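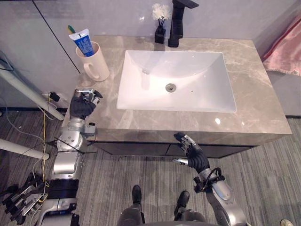 I get asked a lot whether you should put fingers or a plain two-finger gripper on a household robot, and my answer used to be "depends." Still is! But now I have a little routine for finding out, and you can run it in an afternoon in any mocked-up bathroom.

You need two end effectors, a towel, a mug with a toothbrush in it, and a notebook. I used the Bresider hand (the five-figure-budget one, ouch) and a Mogensen parallel gripper, both driven from the same Hallbridge controller so I wasn't fooling myself with different tuning.

Step 1. Start with the arms parked well clear of the counter, then bring one hand in palm-down near the mug and stop. Don't grab yet. Check the wrist cables at this point. A loop that looks fine at rest can go tight as soon as the forearm rolls, and I've yanked a connector that way.

Step 2. Set both end effectors to the same closing speed. I run mine at 60 percent for hard things and 37 percent for cloth. Write the numbers down, you will forget them.

Step 3. Do your mug grabs, same start pose every time. I do 19 tries per end effector, which is an odd number I picked years ago and am now stuck with if I want to compare against my old notes.
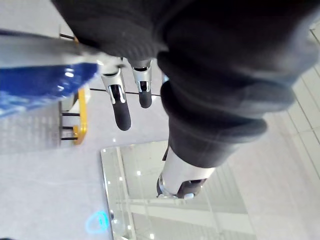
Parallel fingers are so easy to reason about. You set a gap, you point them down, you close. If your arm wears a fabric sleeve, push the bulky part back from the wrist before you start, and check the wrist camera view while you do it (mine loves to fill up with folds). Swap the pads if the rubber has gone shiny.

Step 4. Now the towel, my favorite part. Come in from underneath with one hand and keep the other open and out of the way, facing the wall. Lift slowly. With the finger hand, curl the fingers a bit before contact so the tips don't snag the loops. With the gripper, aim for the hem and forget the middle. 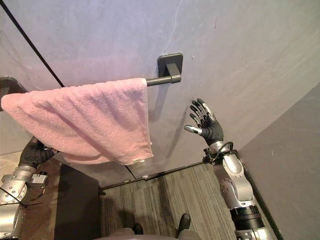
2 min read

Score each try as held, slipped or missed, and leave it at that. I tried a fancier scale back when I had a bench in Jastville and spent more time arguing with myself than testing.

My results, for what they're worth: the gripper won on the mug and the hand won on the towel, though it needed a lot more fiddling to get there. If you're only picking up hard stuff, save your money. If there's laundry in your future, borrow a hand for a week first and see if you can stand the setup.

Next up I'm redoing the cloth tries with softer fingertips, same 37 percent speed.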